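Plokard, second attempt

2019-10-03

So I went back to Plokard! Regular readers (hello, both of you) will remember that in April I got as far as the second gate, lost the path in a field of very interested bullocks and came home on the bus in a sulk. This time I had a better map, a proper coat and Wajid Rana, who has walked the ridge more times than I've had birthdays and who refuses to be hurried past a view.

We started from the car park at Prindgate, where the toilets are open again and the ticket machine isn't. From there you take the lane by the chapel, and after the cattle grid the whole hill just opens up in front of you. I can't tell you how happy I was to see it without rain on my glasses. The bracken had gone that deep rusty colour and there were skylarks, or at least Wajid said they were skylarks and I was too out of breath to argue.

The top is 828 metres by my map. The last stretch is steep and stony, and I did a fair bit of it on my hands, but there's a low wall to hide behind once you're up and we had it to ourselves for ages. You can see all of Flalotar Water from there, and on the far side the little white farms going up the valley. Wajid poured the tea. I ate my cheese and pickle sandwich in what must have been four bites.

Coming down we took the Tarar side, which I'd been nervous about after reading somebody's account of the scree. It was fine! Slow, yes, and my knees had opinions, but there's a good path through it now with flat stones laid across the worst parts. If you've been putting it off for the same reason, do give it a go. Take poles if you have them. The stream at the bottom was low enough to cross without getting our boots wet, though I'd want to check it after a wet week.

We did 22 kilometres in the end, counting the bit where I left my hat on a stile and had to go back for it. The bus from Tarar only runs every couple of hours so look it up before you set out (we had a long sit in the shelter, sharing a bag of mints).

I'd like to try the full round next, starting from the Flalotar end, before the days get too short. Has anyone done it lately? Is the footbridge back?
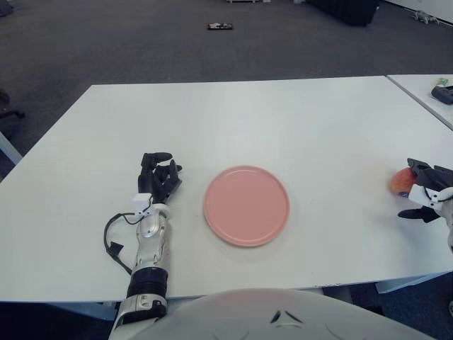
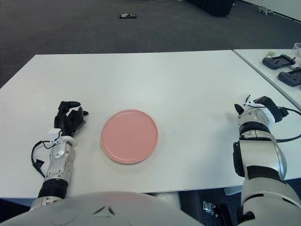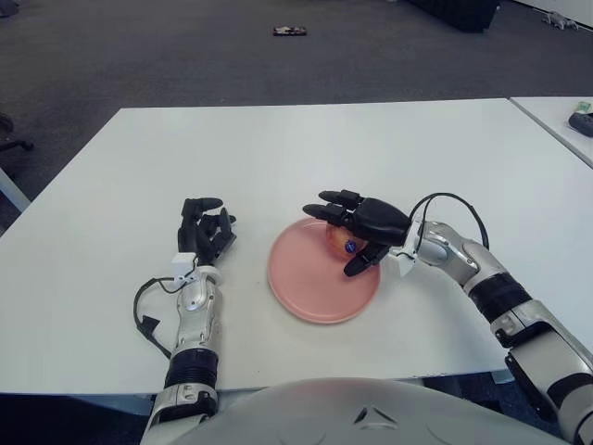

The pink plate on the white table, with fruit on it in the last one.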